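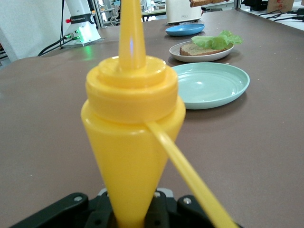 Endarari G2 two-finger gripper: handling and safe use with squeeze bottles

The Endarari G2 is an electric parallel gripper for collaborative arms, supplied by Rernik for benchtop food assembly, dispensing and laboratory work. This page covers rated values, finger selection and the handling rules that apply when the gripped part is a soft-walled container.

Rated values
Stroke: 142 mm
Maximum grip force: 175 N
Recommended force, thin-walled plastic: 40 N or less
Finger fasteners: tighten to 2 N·m
Finger colour: black
Wrist camera bracket: included

Gripping squeeze bottles
A squeeze bottle is a compliant part. Wall deflection changes with fill level, so a force setting validated on a full bottle must be validated again on one that is nearly empty. Grip low on the body when the bottle stands nozzle up, and keep the jaws clear of the cap collar. With tapered bodies, check for creep along the finger face during a 30 second hold before the program is released. Contoured pads (sold separately) are preferred for conical bodies; flat fingers are acceptable at reduced speed.

Do not use grip force alone to meter product. Where dispensing is part of the task, record the closing distance as well as the force and set limits on both.

Risk assessment
The gripper is partly completed machinery. The integrator is responsible for the risk assessment of the finished cell, including the arm, fingers, workpiece and anything else on the bench. ISO 12100 sets out the general method. ISO 10218-2 applies to integration of industrial robot applications. A collaborative arm does not make the application collaborative — a long rigid nozzle pointing away from the wrist is a contact hazard at face height, and has to be assessed as part of the tool.

Where two arms share a bench, define the overlap volume and interlock it in the controllers. Programmed timing is not an interlock.

Bench layout
Route arm cables off the back or side of the bench and clear of the swept volume. Leave slack at the base connectors and fit strain relief within reach of the first bend. Keep status lights on the arm base visible from the operator position. Heating appliances should have a fixed, marked location, and their surfaces should be treated as hot in the assessment whether or not they are switched on. Plates and other loose ware may be located by vision, but the program must tolerate an absent or shifted item without driving into the bench.

Food contact
Standard fingers are not rated for direct food contact. Handle food with the Pärn finger set, and change fingers between packaging and unwrapped product. Exposed screw heads collect residue; clean them at every changeover and inspect for loosening.

Maintenance
Check finger fasteners at the start of each shift. Replace pads when the face is glazed or cut. Recalibrate the zero position after any finger change.

Documents
Integration manual, Bitbridge I/O wiring sheet and declaration of incorporation are available on request. Technical enquiries: Raimonds Lill, Applications. Training and cell review: Austra Sepp.

Manual last revised in June.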